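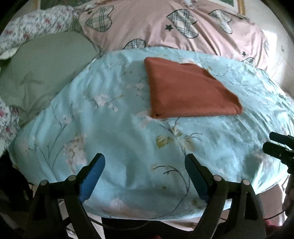

Bedding day!! I have been waiting for the weather to turn so I could do this properly. Thread on folding, duvets, and my many feelings about both.

**2/**
Background for new people: 700 square feet, one closet that gets called a linen closet and is really a tall slot next to the bathroom. Everything soft we own has to go in that slot. So twice a year it all comes out onto the bed and I start over.

**3/**
The rust-orange cloth is my favorite thing in the whole pile and I will not hear a word against it. Jaqueline Orozco gave it to me when she moved out of the Prollunside building and I have used it for picnics, for wrapping a cake stand, and one time as a curtain for a month.

**4/**
And look at it against the aqua! I would never have put those together on purpose. Rust orange on pale pink blossoms with those skinny dark branches. Now I want to paint something those colors. A stool maybe. A very small stool.

**5/**
OK, folding. I fold flat cloths in half, then in half again, and I smooth with the side of my hand from the fold out to the open edges. If you start at the open edges you push all the wrinkles into the fold and they live there forever.

**6/**
Also please fold on the bed if you can! I did it standing up in the hallway for years, chin holding one corner, arms out like a scarecrow. On top of a duvet the cloth grips a bit and stays where you put it.

**7/**
(The one catch is that a puffy duvet is not a table. Pat down a flat spot first or your square comes out as a kite. Ask me about the kite pile.)

**8/**
The blossom duvet has had a life. I got it at Kontogiannis, the fabric and bedding place with the bell on the door, when I only went in for thread. Came out with a whole duvet under my arm and took it home on the bus. Forgot the thread.

**9/**
It's going to the foot of the bed for now and back to full duty when the nights get cold. I like it scrunched up anyway. A flat, perfect bed makes me nervous, like I'm at somebody's aunt's house.

**10/**
And then the plaid hearts with the little black stars!! Pale pink! I know it's a lot of pattern for one bed. Kaiwen Feng came by for coffee, looked at the two of them together and said "so we're doing everything, then." Yes Kaiwen, we are doing everything.

**11/**
My theory of clashing bedding, such as it is: if both things have pink in them, they're cousins. Cousins can wear whatever they want to the party.

**12/**
Getting asked how I change a duvet cover without crying. Burrito method. Cover goes inside out flat on the bed, duvet on top, corners matched, roll the whole thing up from the closed end, flip the open end around the roll, unroll. The first time feels like a magic trick. The second time I did it backward and had to lie down.

**13/**
If yours has ties inside the corners, TIE THEM. I skipped that all last winter and every morning the filling was down by my feet in a lump and I was sleeping under two sheets of cotton like a letter in an envelope.

**14/**
No ties? Sew on a loop of ribbon at each corner, and a button on the duvet to match. Raffaele Marchetti showed me this one and he uses old shirt buttons. Mine don't match each other at all and I love them.

**15/**
Pillowcase tip that everybody already knows but I only learned in March: store the sheet set inside one of its own pillowcases. One bundle, you grab it, you're done. I used to dig for a fitted sheet like a dog at the beach.

**16/**
Fitted sheets, while we're there. I can't fold them. I've watched the tutorials. I tuck the corners into each other, get something vaguely rectangular, and shove it in the pillowcase where it can't be judged.

**17/**
Closet order this time:
- top shelf: summer blanket, spare pillow
- middle: sheet bundles, cloths, towels
- bottom: the big puffy stuff
- floor: a bag of things to give away, currently full and currently leaning on the door

**18/**
The cloths used to be at the back of the top shelf and I never reached for them. Moved them to eye level last fall and suddenly we had a tablecloth on a Tuesday. Same cloths! Just closer!

**19/**
Smell report, by popular demand (one person). I cut up a bar of plain Ivley soap and put a piece on each shelf in a twist of paper. Soft, clean, a little like a grandmother's drawer. I tried cedar blocks before and everything smelled like a hamster's house. A nice hamster, but still.

**20/**
Give-away bag update: Panagiotis is taking the old bath towels for the animal shelter, so if you're nearby and have worn-out ones, he'll pick yours up too. They don't care about bleach spots or frayed ends.

**21/**
I did try to put the hearts one in the give-away bag. It got as far as the hallway. Then I thought about opening the curtains on a gray morning and seeing plaid hearts, and it came right back.

**22/**
Someone asked if I iron any of it. The orange one, sometimes, if people are coming for dinner. Duvet covers never. I hang them on the line by the bottom hem and let gravity have a go. Life is short and a duvet cover is enormous.

**23/**
Still to do: find the other half of the gray towel set, sew one more button, and decide if the orange cloth goes in the closet or straight onto the kitchen table. Leaning table. There's soup tonight and it's a very good soup color.

**24/**
Show me your worst pattern combos please. Stripes with fruit, cartoon sheets with a grown-up quilt, all of it. I'll be on the bed with the kite pile.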